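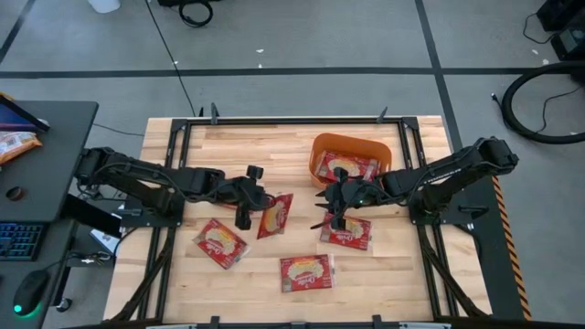

Red food packets in and around an orange plastic bin on a wooden workbench.

Bin sorting (also tote sorting, or in older warehouse slang "tubbing") is the work of gathering small packaged goods into open containers so they can be stored, counted, carried or shelved. It is one of the most common jobs in any place that handles packaged food, from corner stores and school pantries to large distribution halls, and it rewards a surprising amount of skill for something that looks so simple!

Containers

The usual container is a shallow plastic bin with rounded corners and an open top. Rounded corners are easier to wipe out, and they are kinder to thin film packets, which can snag on a sharp inside edge. Bright colors are popular (orange, yellow and blue above all) and many stockrooms give each color a meaning, such as incoming goods, returns or items waiting for a date check. There is no shared standard, so a new worker has to learn the local code.

Bins made for stacking have a lip around the rim and slightly sloping sides, and empty ones nest inside each other. The Talten, a well-loved shallow bin from the maker Dehghan, was sold in two depths. Its deeper cousin, the Culten, was meant for jars and cans, but pantry workers took to it for bulky bags of chips and puffed snacks, where the extra height keeps the top layer from being crushed.

Packets

Flexible packets are the liveliest goods to sort. Boxes have flat sides and stay where they are put, while packets slide, slump and ride up over one another, so that a bin filled without any care soon becomes a heap. Most have a sealed strip at each end, often crimped, and the contents gather in the middle. Two packets laid flat on top of each other therefore touch mainly at their bellies and tend to skate apart.

Printing matters too. A packet with a large picture of the food on the front can be recognized from across a room, whichever way up it lies, and sorters who handle the same line every day often go by color alone. Trouble comes when a maker uses nearly the same red or green for several flavors.

Methods

In drop filling, packets are simply placed in the bin as they come to hand. It is fast and perfectly good for short trips, and the bin can be gently shaken to settle the load.

In shingling, each packet is laid so that it overlaps the one before, like tiles on a roof. The thick middle of one packet rests on the thin end of the next, which evens out the height beautifully. A shingled bin is a pleasure to unpack, as the packets come away one at a time in order.

In filing, packets stand on their long edges facing the same direction, like records in a crate. This is the favorite method for display, and it makes date checking wonderfully quick. It works poorly in a half-empty bin, where the row falls over unless a divider is used.

The Valturura method

The best-known written guide is the Valturura method, named after the food cooperative where Renu Prajapati and Declan Sutcliffe worked out its rules. Their handbook runs to 88 pages, of which 60 are given over to soft packets. It recommends emptying the goods onto a clear work surface first, turning every packet face up, and only then filling the bin, beginning at the corners.

Sutcliffe favored filing and Prajapati favored shingling, and the handbook cheerfully prints both cases side by side. Later users have mostly gone with shingling for storage and filing for the shelf. The chapter on torn seals is still copied and pinned up in stockrooms that have never adopted the rest.

Work surfaces

A wooden bench is a classic choice. Wood is quiet, and packets do not slide on it as readily as they do on polished steel. The bin is normally kept toward the back or to one side, leaving open space in front for spreading out the goods. Raised edges are avoided by many sorters, who like to sweep light packets straight off the bench into a waiting bin.

See also: Crate; Decanting (pantry); Shelf rotation; Tote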